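Workshop notebook -- February 9, 2026
Bench: long white table, flower week

Started the sorting pass on the artificial stems this morning and I have to say, I love this job. I know flower week is supposed to be the dull one between the frames and the window boxes, but there is something so cheerful about opening the cartons in the middle of winter and having red and blue all over the place by nine o'clock.

Where we are: the Thakur order is for 200 table arrangements, all low, all in the red and pale blue that they settled on back in September. Every arrangement gets one rose and one hydrangea and a bit of loose green to hide the join. Kuldeep Solanki wrote the original recipe card and it's still pinned over the sink, with his note that the rose always goes in first. I tried it the other way on two of them just to see. He's right, the hydrangea head is so wide that once it's in the pot you're poking the rose down blind.

The carton from Nurnska arrived with 428 stems in it by the packing slip. I haven't checked that against the contents yet and I'd like somebody else to do it with me, one calling and one writing. Last time I did it alone I lost my place twice and ended up with three different answers.

Notes on the roses. Really nice this batch! The red is deep and even, the petals are tight, and the stems take a bend and keep it. That last part matters because the pots are short. What I do is bend the stem into a soft hook over my thumb, well below the lowest leaf, and let the hook sit in the bottom of the pot before the filler goes in. If you bend too near the leaf the coating goes whitish and you can see it from across the room. Save the ones that get marked, they're fine for the tall vases where that part of the stem is under the rim.

Notes on the hydrangeas. They travel badly. The heads get flattened against the side of the carton and come out looking like a hat somebody sat on. Don't pull at the petals one by one (I did this for half an hour last year, what a waste). Hold the stem upside down, give it a twirl between your palms, and most of the head opens up by itself. Anything still flat after that gets a few seconds with the hair dryer on low, from well back, and a fluff with the fingers. Low only -- high makes the edges curl, and then it looks more like a carnation.

Laying out is best done with the stems flat and only a few on the table at a time. Once there's a heap, the leaves hook into each other and you pull off a sprig every time you pick one up.

Roses, hydrangeas and loose leaves on the long table:
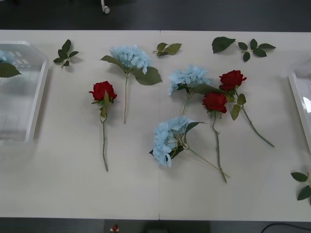
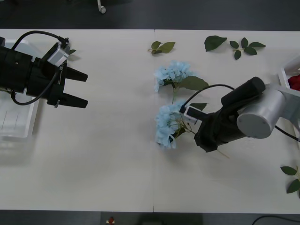
On the loose sprigs: keep every one. They look like sweepings when they're lying about but they're what we use to cover the join, and we always run short near the end of an order. I've started a jar for them on the windowsill. If a sprig has a good clean peg at the bottom it'll push straight back onto a bare stem, no glue. If the peg has snapped, a dot of the green floral tape does it. Please don't use the hot glue for leaves, it strings, and I spent most of Friday picking threads off hydrangeas.

Color matching next. I took one stem of each out to the loading door to see them in daylight and the blue is a touch grayer than the sample card from Grokumov, though you have to hold them side by side to notice. Under our lights I can't tell them apart at all. I'm inclined to leave it alone. The arrangements are going into a dining room with yellow lamps, and the blue will shift more from the lamps than from the difference between batches. What I would like to avoid is mixing the two batches inside one box. So: finish the old blue first, tape the lid of that carton, then open the new one.

Made up 5 trial pots before lunch. Numbers one and two were the backward ones I mentioned. Number three is the best thing I've made this month, and I kept trying to work out why. I think it's the rose leaning a little over the hydrangea so that the red has all that blue behind it, with the big leaf turned outward at the front. Four and five I made the same way on purpose and they came out well too, so it wasn't luck. I've left number three on the shelf by the door for everyone to copy from. Please don't tidy it up, the lean is on purpose!

Pot filler: the fine gravel is much better than the beads. Beads let the stem swing around, and a rose that swings will always end up facing the wall. With gravel you can tilt the pot and tap it on the bench and everything locks. It does make the boxes heavier. I weighed a full box on the parcel scale and it's over the limit for the shelf in the van, so they'll have to ride on the floor, and someone should tell Altport before the pickup so they don't stack anything on top.

Small things, before I forget:

The good wire cutters are back from sharpening and they're wonderful. Red handles, top drawer. They're for stems only. The old pair is for everything else, and I mean floral wire too.

Dust. The blue shows it and the red doesn't. Soft paintbrush, from the middle of the head outward, and do it before the pot goes in the bag.

The recipe card over the sink needs rewriting, there's water on the bottom line and you can't read the length for the rose stem anymore. I measured from pot number three and penciled it on the back. Kuldeep, if you see this, could you check that it's what you meant?

Still open: whether we tie a ribbon around the pot. Thakur hasn't said. I tried a narrow cream one on pot four and it was lovely, and I tried a wide one on pot five and it swallowed the pot whole. If they ask, narrow cream. There's most of a roll in the gift wrap drawer and I've put my name on it so it doesn't wander.

Tomorrow: twirl and dry the rest of the old blues, then start on real pots from the shelf end.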